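Why our robotics club should stop doing mazes

I've helped out at the student robotics club for a few years now, and I'm going to say something that will annoy half the people who read this page. I'm fed up with mazes. Line followers, maze solvers, sumo bots, the lot. They're fun for an afternoon (I built one myself, it was called Skimus and it drove into walls), but we keep giving the big November slot to them and I think it's a waste of a good month.

What I'd much prefer is what Delia Bratu's group picked for their project this term, clearing up a takeaway dinner. A bowl of crayfish, a carrier bag, a table, two arms. Everyone has done that job with their own hands, so everyone has an opinion on how it should go, and that's half the battle with first years!
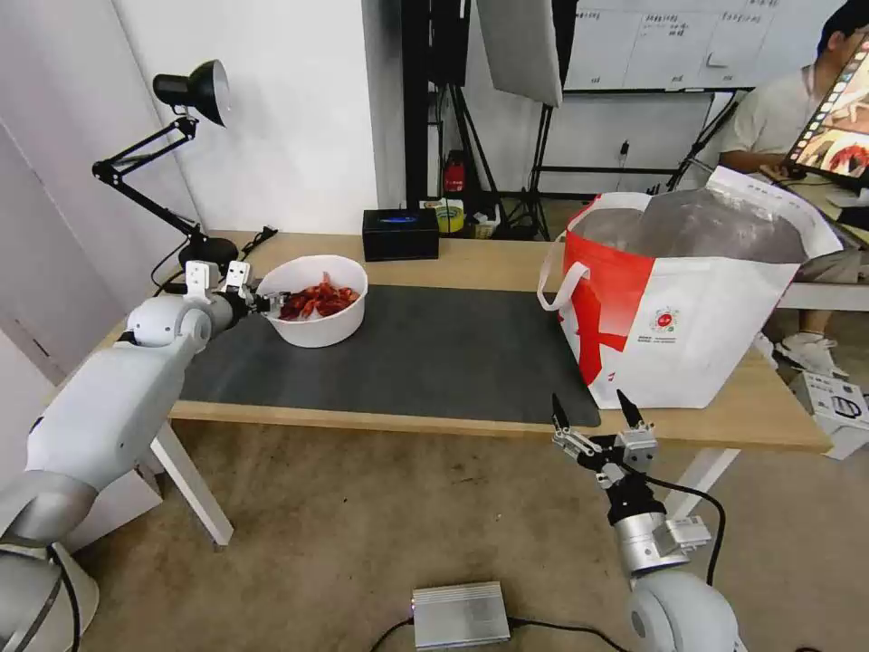

Cornel Avram thinks I'm being unfair. Mazes have rules, he wrote to me, and you can score them out of 100 and send everybody home happy, and how on earth would anyone mark a tidy table?

Fair question, and I haven't got a neat answer. But I'd rather argue for an evening over what counts as tidy than hand out another certificate for the fastest left turn. Students learn such a lot from a task that's a bit vague. They have to decide what goes first, the bowl or the bag, and which arm gets in the way of which, and they fall out over it, and then somebody goes to the whiteboard and they start again.
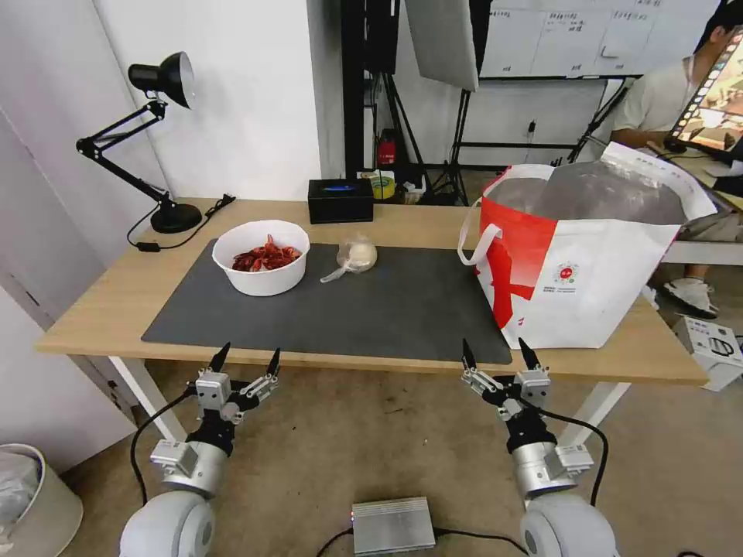 And bags are horrible, which I mean as praise. A maze wall stays where you put it. A bag sags and folds and the handle flops over to the side you didn't plan for, so all that lovely code that assumed a nice stiff edge has to be thought through again. I've watched people spend 30 minutes discussing where to pinch one. I've never seen anybody talk that long about a corridor.

It does cost more time, I'll give Cornel that. We had 11 people sign up this term and only so many can work on a pair of arms at once, so there's plenty of waiting about. My suggestion is to keep mazes for the first 2 meetings, then move everyone on to household jobs in small groups. 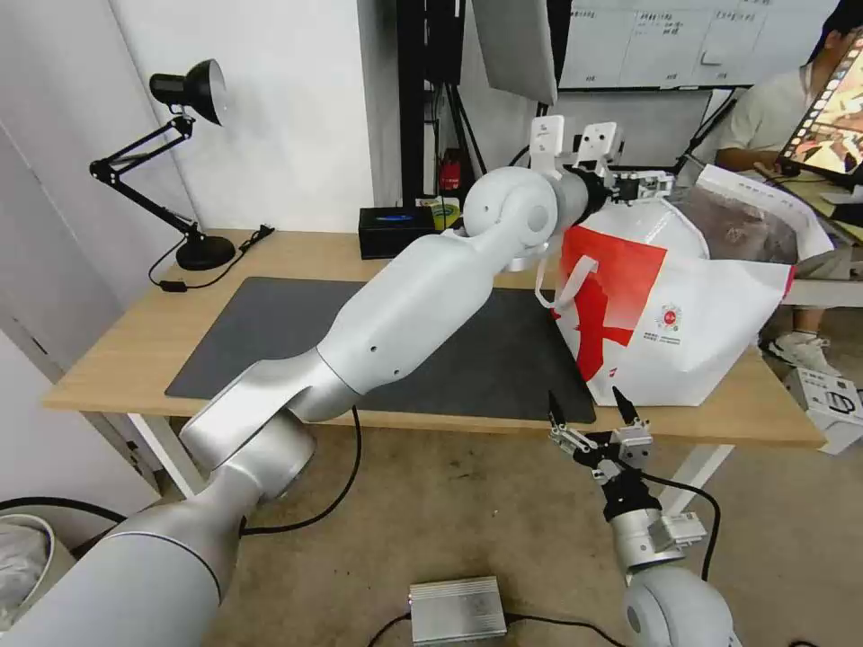 Smaranda Nedelcu

If you're coming to the planning meeting, please bring a chore with you. Folding tea towels has been put forward already, and so has pairing socks, which I'd vote for tomorrow. Cornel can bring his maze.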